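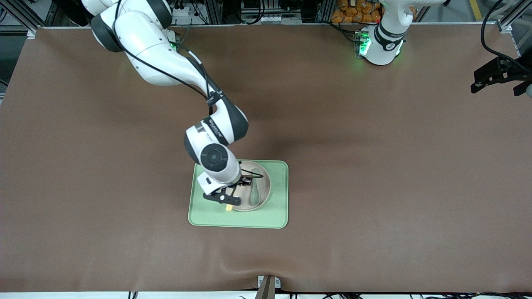

*Robot arm with a two-finger gripper over a brown work surface.*

# How to Submit an Entry to the Trarnimgate Choreography Program

The Trarnimgate Choreography Program accepts entries from dancers and dance makers aged 18 and older. Entries open in June and are handled entirely through the Drorkik entry portal.

## Before you begin

Have the following ready:

- A video of one original work, no longer than 12 minutes, recorded in a single take
- A written statement of up to 200 words
- Proof of permission for any recorded music
- The names of all performers as they should appear in print

## Submitting the entry

1. Create an account in the portal and confirm your email address.
2. Select **New Entry**, then choose *Solo*, *Duet* or *Ensemble*. The category cannot be changed after payment.
3. Upload the video. Titles, credits and added effects must be removed.
4. Paste the statement into the text field. Do not name your school or company, as the first round is judged anonymously.
5. Attach the music permission as a PDF. Works performed in silence require a signed note to that effect.
6. Pay the entry fee and save the receipt number.

Last season the program received 558 entries. Those uploaded in the final hours were slow to process, and early submission is advised.

## After submission

First-round results are sent by email. Selected artists perform at the Vrettos Theater and must send a lighting plan to the production manager, Nuala Dolan, within two weeks of notice.

Questions about music permissions should be directed to Sang Trình in the entries office. Please include the receipt number in the subject line.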